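**Clalta** is a small market town on the Brullolow river, known mostly for its canning trade and the winter fair. Population 3,325 at the last count. Older spellings include Clalter and Claltay.

## History

Started as a ferry crossing. Market rights came later – date disputed. The first cannery, Foulkes, opened on the east bank and packed river fish, then peas and plums. At its peak it ran 24 hours a day in season. Workers' cottages went up along Plasell Lane, most still lived in.

Flooding closed the lower works twice. The second time it did not reopen, and the buidling was split into shops and a small museum.

## Economy

Farming, some light industry, weekend visitors. The upper works still cans plums, with a staff of roughly 60. Bus link to the coast every 60 minutes, fewer in winter.

## Winter fair

Held each December on the old ferry green. Stalls, a plum supper, boat races if the river allows it. Races were called off in several recent years – high water.

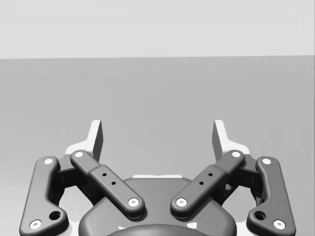
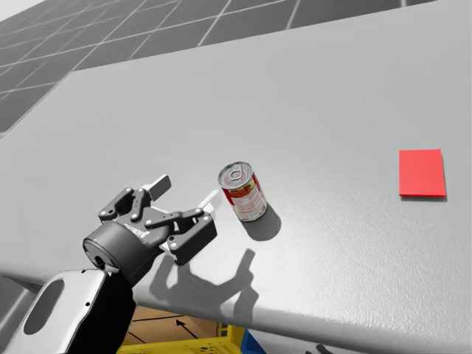

## Talk

Marwick – the lower works did reopen after the second flood, for one plum season, before it was sold off. The museum has the wage books. History section needs fixing, and Claltay is a differnt village upriver.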